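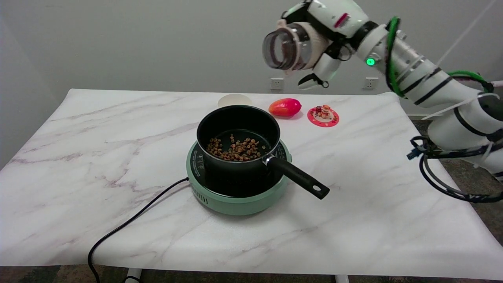
Can a small firm rent a robot arm by the month and get useful kitchen work out of it? Possibly, if the job is narrow and somebody on the staff is willing to learn the teaching software, and for us I would put the first trial at two months.

Filed under: Visits and Reports | Kitchen Automation
Print this page | E-mail to a colleague

I went to see Vostideck in July, at the Sotow showroom, with Rhydian Rees from our own test kitchen. We make sauces and dry mixes in small runs and have been looking at rented automation since last winter. Vostideck is a service, so what you pay for is the arm, the fitting, the teaching sessions and a support line. At the end of the term it all goes back.

The showroom is on the upper floor of a former printworks. Parking is at the rear and the entrance is badly signed. We were due at 10 and got in at twenty past. Hanne Vídalín, who looks after new customers, gave us coffee and went straight to the contract, which I appreciated. The shortest term is two months. After that it runs month to month, and the monthly rate drops if you sign for 12. Fitting is charged once. Travel for the engineer is extra and is not in the brochure price, so ask.

The demonstration area is set out with everyday kitchen things at household scale. There was a white arm with a gripper, a round mint-green induction cooktop and a black saucepan with small roasted beans or grains in the bottom. I had expected stainless steel benches and a fenced cell. Ásdís Grímsdóttir, who writes the task routines, said that customers send in their own pans and tubs before fitting, and the routines are then adjusted to suit them. She would want our pans for 14 days before an install.

Her talk was the most useful part of the morning. A task is built from short taught moves, and each one is recorded by a person guiding the arm. Moves can be reused between tasks. Where it gets slow is in the exceptions: a handle pointing the wrong way, a lid left on, a flex lying where the gripper wants to go. Each of those has to be shown as well. She was open about this and did not pretend that the first week would be smooth.

Long pan handles came up a good deal. Rhydian asked whether the arm cared which way a handle faced, and she said that it did, and that most customers end up agreeing a parking position for every pan. We would have to do the same. Our people put pans down wherever there is room, and I can see that being a harder change than the robot.

He also asked about cleaning. The gripper fingers come off and a spare pair is included. The outer cables do not come off, and they are to be wiped with a damp cloth only. For a room where we mill chilli and mustard that is a worry. Sieglinde Reuter from the service desk said a fabric sleeve is on offer for dusty sites, but she did not have one to show us. I have asked for one to be sent.

Some notes on the rest:

The teaching software runs on an ordinary laptop. The menus are clear, the help pages less so, and several were still in Danish.

Support hours are 7 to 6. We start at 5, so a fault first thing would leave us waiting.

Noise was low enough to talk over without raising your voice.

The arm can be moved between benches, but it has to be set up again each time. Hanne would not give a figure for how long that takes.

We compared notes over lunch with Bjartur Thygesen, who was visiting from Nørgaard and had already rented from Uvulgate, the other supplier on our list. His view was that Uvulgate has the better hardware and the slower support — he had waited 13 days for a replacement part. He had not yet decided whether to switch.

My own feeling is that Vostideck would suit our weighing and toasting bench and would be wasted on packing, where a simple filler does the work for less. Rhydian is less sure about toasting. He wants to see a full batch done with our own seeds, in our own pan, before we sign anything. Hanne has offered a second visit for that, free of charge, and we are sending the pans up next week.

Shares: 14 | Comments: 2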